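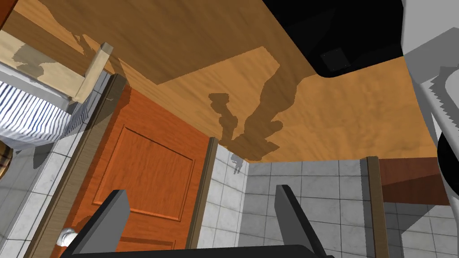
Wrist view, sim bedroom: door, tiled wall, gripper fingers at the bottom.

Skalo open day clips, README

What's in here: simulator recordings from the Caldeira open day, 15 October 2020. Rendered, no real hardware. Room is the small tiled one with the bed and desk, same build as August.

Folders
/wrist - gripper views, tilt a lot, thats normal
/body - view from above the robot
/notes - visitor comments, typed up fast

Some 35 clips. 2 are demo warm-ups, skip for training.
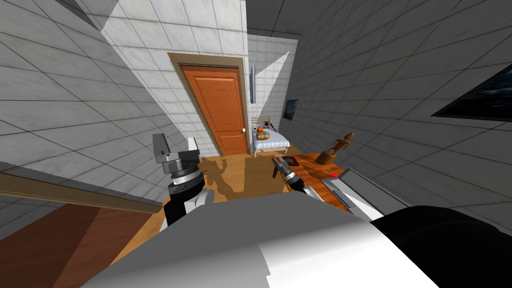
Render: Omaseo sim desk

Body view has both arms in, left gripper up, right one reaching toward the book on the desk (might be a box, label says book). Wooden figure on the desk is a fixed prop. Shadows left on.

Known problems
- wrist and body clocks drift, no fix yet
- 6 clips have no task label
- lighting not matched to the Hirita set, dont mix without checking
- door labels say open/closed only, nothing for part way

Visitors picked tasks from the list, Omaseo staff drove. To do: recieve the missing labels, re-export /notes as csv.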